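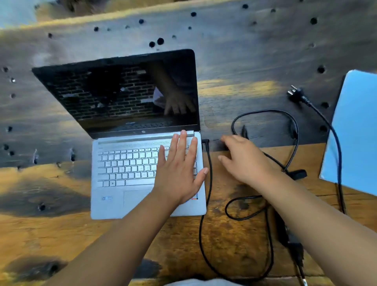
Paperback tips, the long list

Mostly romance paperbacks because that's what I own, but it all works on mysteries, westerns, whatever. Updated in July with the mildew stuff people kept asking for.

Sticky price labels
Hair dryer on low, 17 seconds or so, then lift a corner with a fingernail. Slow. If it tears, warm it again. Leftover gum comes off with a dab of lighter fluid on a cotton ball, but test the back cover first. Shiny covers fine. Matte covers NOT fine, they go dark and stay dark. On matte use a white eraser and patience.
Never peanut butter. I know. It's all over the internet. Grease goes straight into the page edges.

Musty smell
Big lidded tote, open box of baking soda in one corner, books standing up and fanned a bit, lid on. Two weeks. Change the soda after the first. Don't let the powder touch the books, it gets down in the gutter and you'll be shaking it out forever.
Unscented cat litter does the same job for cheaper. Dryer sheets just make a book that smells like mildew and dryer sheets.

Actual mildew
Fuzzy spots = take it outside before you do anything. Soft dry brush, brush away from your face, wear a mask. Let the book air somewhere dry and shady for a day. If it's in the paper and not just on the cover, throw the book out. One bad copy of The Duke's Winter Bargain cost me half a shelf of Sorcha Kinnear, and those aren't easy to find again.

Spines
White lines down the spine don't come out. Sorry. You can keep new ones from getting worse:
Open the book flat on a table in the middle, press gently, then a few pages from the front, a few from the back, work your way in. Takes a minute.
Don't leave it face down on the arm of the couch. Use a bookmark, a receipt, a sock.
The fat ones (anything near 1000 pages, I'm looking at you, Ernthorpe omnibus) want to be read propped on a pillow. The glue can't hold that weight from one side.

Loose pages
PVA glue, the bendy white kind from the craft aisle. School glue drys hard and cracks. Run a thin line down the edge of the page with a toothpick, slide it in, line up the top, wax paper on both sides, heavy books on top overnight. Too much glue and you've got four pages stuck together right at the big kiss. Ask me how I know.
No Scotch tape. Goes yellow, falls off, leaves the yellow. 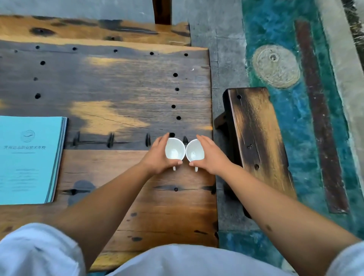
Wavy pages
Bathtub readers, this one's for you. If it's just damp, stand it up fanned out with a small fan on the other side of the room. Paper towels every 20 pages or so, swap when they feel wet. When it's nearly dry, not before, press it under something heavy for a week.
If it's soaked through and you can't deal with it right now – freezer. Zip bag, spine down. It'll wait. Thaw it when you have a free afternoon.
Glossy photo pages in the middle? Separate those while wet or they're a brick.

Shelving
Double rows are OK if the back row is raised. A length of two-by-four under the back row does it, cut to the width of the shelf, sand the ends. Now you can read the titles.
Upright and snug, not jammed. If you have to pull hard at the top of the spine it's too tight. Push the neighbors in a little and grab it by the sides.
Out of the sun. Reds go first, so there goes every cover with a ballgown on it. My Kirsty Galbraith set used to be scarlet and is now sort of salmon.
Inch of space off an outside wall.

Keeping track
Any spreadsheet. Author, series, number in series, where it is. That last column is the one I skipped and I had to go back and do all 906 by hand. Don't skip it.
Put the series number on a slip of paper inside the cover, in pencil. Half of these publishers don't print it anywhere and you'll start with book three and wonder why everybody's already married.
Same sheet on your phone so you quit buying doubles. I own three copies of Moonrise at Zatwood.

Lending
Name inside the cover, pencil. Write down who has it and the month. After a year just buy another one and stay friends.

Mailing to a swap
Plastic bag first, then cardboard cut a half inch bigger than the book on all sides, then the envelope. The cardboard saves the corners. Padded mailer by itself does nothing for corners.
Bundle series together with a strip of paper, rubber bands cut into the covers and melt on in a hot truck.

Page edges grubby
Hold the book shut tight, very fine sandpaper, light strokes in one direction, brush off the dust. Wont work on sprayed or colored edges obviously, you'll take the color right off.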